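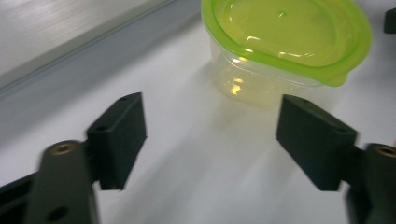
Esquivel writes in to say the keypad lock took ten minutes to fit and a whole evening to trust, and that the guide in the box skipped the part about the backup key entirely. Fair complaint. The section below replaces it.

Sep 25, 2020
By the Baklow Setup Desk

Section 6. Setting codes and testing the Hovach keypad deadbolt

Do this section with the door open. The packaging promises "peace of mind in minutes," and you can ignore that. Leave yourself an hour, and don't shut the door until you reach step 12.

Before you start

You need four fresh AA alkaline batteries, a Phillips screwdriver, the backup key, and the card with the master code. Skip rechargeable batteries. They start out at a lower voltage and the low-battery warning reads them wrong, whatever the sales page says.

CAUTION: Put the backup key in your pocket now. It won't help you if it is on the kitchen counter when the bolt throws.

Setting the master code

1. Slide the inside cover up and lift it off. Load the batteries. The keypad beeps twice.
2. Press and hold the Program button until the light turns amber.
3. Type the code from the card, then press the check mark.
4. Type a new master code of 6 to 8 digits. Press the check mark.
5. Type it again. A green light means it was saved. A red light means the two entries didn't match, so go back to step 2.

Note: The lock will accept 123456. It will also accept your house number with a zero stuck on each end. Neither one should be called a code.

Adding user codes

6. Hold Program until the light turns amber, then enter the new master code.
7. Press 2, then a slot number, then the check mark.
8. Enter the user code twice, as in steps 4 and 5.

The Hovach stores up to 244 user codes. We have yet to meet a household that needs them. Every code you hand out is one more you have to remember to delete, and most people don't. Write down the slot number beside the name each time, on paper, and keep the paper somewhere other than the hall drawer.

Testing

9. With the door still open, throw the bolt from the keypad and pull it back. Repeat 7 times. If it drags even once, loosen the two inside screws a quarter turn and start the count over.
10. Throw the bolt with the thumb turn. Pull it back with the backup key.
11. Enter a wrong code five times. The keypad should lock you out and flash red. If it lets you keep guessing, stop and return the unit.
12. Close the door and repeat steps 9 and 10 with someone inside the house.

CAUTION: If you have to push or lift the door to get the bolt to seat, the strike plate is off. The motor will force it for a while and then quit. Move the plate.

The Nutora app

The app is optional. The lock works without it, and the codes above are stored in the lock. If you do install it, turn off "unlock on arrival." In our trials the feature opened the door when the phone was around 400 feet away, which is well down the street from most front doors.

Batteries

The box says one year. Change them every February and don't wait for the warning chirp, which is quiet and easy to miss over a dishwasher.

Continue to Section 7, Resetting after a lockout.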